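Hands on at Harnadik: which gripper for the sorting table?

Those of you who came to the September open evening will remember the long and rather good-natured argument over the biscuits about whether our humanoid really needs fingers. Half the room was for the old two-jaw gripper from Istine, which has served us faithfully and asks for very little in return, and the other half wanted to see what the new Nowakowski hand could do once it was bolted on properly. I said I would report back, and I'm happy to say we've made a decent start (with a great many cups of tea along the way).

Khairul Pangaribuan has been leading the trial, and he chose a sorting job that anybody can follow without a manual. Fruit goes in one basket, office supplies in the other, and the labels are simply written on the table in pen. He did think about printing something smarter, but we all liked the handwriting and it stayed.

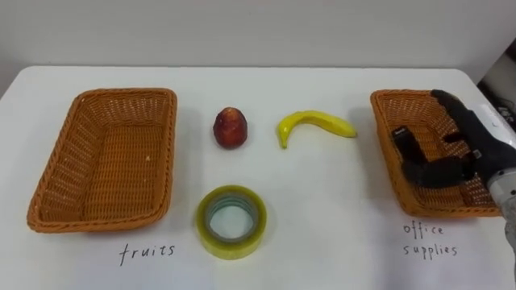

The sorting table, with a red fruit, a banana and a roll of tape between the two baskets.

The tape has been the most interesting customer by a long way. The two-jaw gripper likes to come straight down and pinch, which suits a banana very nicely, but a roll lying flat gives it much less to get hold of, and we spent a whole afternoon fiddling with the approach. With the hand there are more choices, as you can hook a finger into the middle or go round the outside edge, and Khairul has been trying both. He has the closing speed set at 30 on the Pretau controller's scale for fruit and a bit higher for the tape, and he'd be very glad to hear from anyone who has found a better figure!

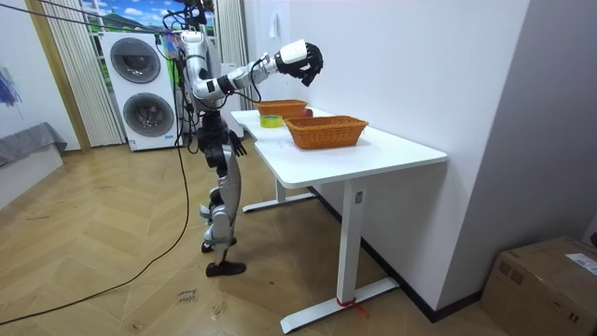

We also had a good long chat about reach, which matters more than I'd expected. The hand is longer than the gripper, so every height saved for the old set-up had to be taught again, and the elbow has to sit differently when the arm goes out over the desk. Our log now stands at 433 tries across both tools, and we'd like to get to 500 before we start comparing them seriously, so please don't ask me for a winner just yet. I have my favourite, and Khairul has his, and they are not the same one.

If you'd like a turn, the next session starts at seven in the evening and beginners are very welcome. Do bring along any small, unbreakable things you think might give those fingers some trouble.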